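Picking bin

A picking bin is a wide, open-topped container in which loose parts lie until they are lifted out one at a time. It is found in workshops, packing halls and training rooms, and it goes by several household names — tote, tray, hopper or simply "the tub" — depending on who happens to be talking. Its whole charm, if a plain metal box can be said to have any, is that things may be put into it in no order at all and still be easy to see and reach.

Most picking bins of the larger sort are made of sheet metal, with walls that slope or flare so that parts tend to settle toward a flat floor. The Ekside pattern, long a favorite in small shops, has a raised back panel above a ledge, and the Girker pattern does without one. Either will carry a load of up to 150 pounds.

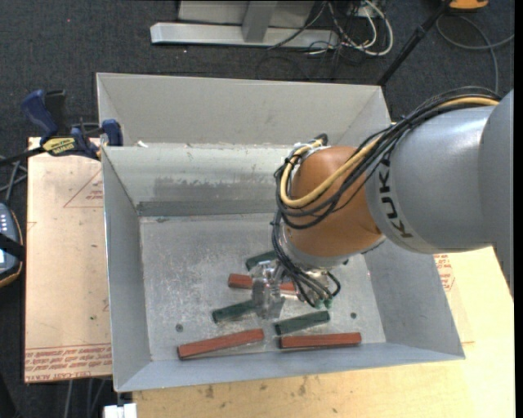 Light gray metal bin with reddish-brown and dark green bar-shaped blocks on its floor.

Bar-shaped blocks are a common filling wherever picking is practiced or taught. They are simple to make and pleasant to sort by color, and because they can lie at any angle, no two tippings of the bin look quite alike. The Igwe set, sold in 3 sizes, is usually tipped in by hand from the front.

A bin in daily use soon gathers fine scratches and dull patches across the floor, and these do no harm. Desora's care sheet, which has been reprinted 10 times, recommends a dry cloth, a soft brush for the corners, and a good look along the ledge, where scraps like to collect.

See also: Tote; Parts tray; Sorting table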